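Simulation first, they said

14 November 2020

Posted in: Workshop, Robot arms

I've put off writing this up for weeks, mostly because I didn't want to be the grump who shows up every time somebody at the workshop gets excited. But people keep asking how the two-arm build is going, so fine.

The short version is that we have one arm bolted to a bench, a second one in a box waiting for a power supply, and a simulated table on which both of them have been living a rich and full life since October.

I should say that Eero Koivisto has done nearly all of the simulation work and he's good at it. He calls the whole thing Sida, for reasons he has explained to me twice and I still can't repeat. You load a table, drop objects on it, and run the arms against them. A run that would take us an evening on the bench takes him a coffee. He did 3000 grasps in one weekend. I did 5 on the real arm that same weekend, and two of those were me checking that the emergency stop worked.

So I get the appeal. My trouble is with what those 3000 are supposed to tell me.

Take cloth. Eero has a little burlap sack in there, tied at the neck, and it sits on a tray looking very much like a sack. I went and bought a real one and filled it with dried beans. The first time I closed the gripper on it by hand, the beans went sideways, the neck folded over, and the fingers ended up holding a pinch of fabric with all the weight hanging below it. Does the simulated sack do that? Eero says it can be tuned. I asked what he'd tune it against and he said, well, the real one. Which is sort of where I came in.

Then there's rigging. He added a model ship with masts and lines because he wanted clutter. My own feeling is that a thin line is about the worst thing you can put near a cheap gripper, and that the physics engine's opinion of a thin line isn't worth much. I'd love to be wrong. I'm not going to test it on the ship in my living room.

And the mount. In software the base is where you said it was, forever. Ours walks. We had the arm on a plywood plate with four bolts, and after an hour of quick moves it had shifted enough that the fingers landed visibly to one side of the mark. I've since put a steel plate under it, with threadlocker, and it's better. I haven't measured how much better, so don't quote me.

Cost so far, for those who asked: about 700 for my half, and that's before the second power supply. Eero's half was mostly a graphics card he claims he was going to buy anyway.

What I've agreed to is this. Eero picks one task from his table, something boring with the tray and the plate. He freezes the settings and writes down the success rate. Then I lay out the same things on the bench and run it without letting him touch anything. If the numbers are even in the same neighborhood I'll shut up and help him with the ship.

He sent over the table he wants to use. I've already told him I'm not doing the shadows. 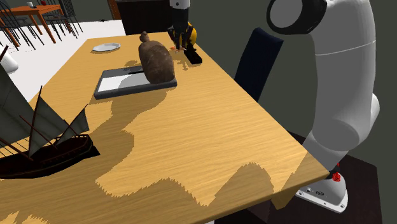

Waldemar Brzozowska wrote: You're being a bit hard on him. We had the same argument at Zaltosholm, and the sim was no use for grip force but it caught two bad elbow paths before we broke anything. I'd run your test with a wooden block first, then the sack. If the block doesn't match, the beans won't tell you why. Also, check that steel plate again after a week, threadlocker or no threadlocker.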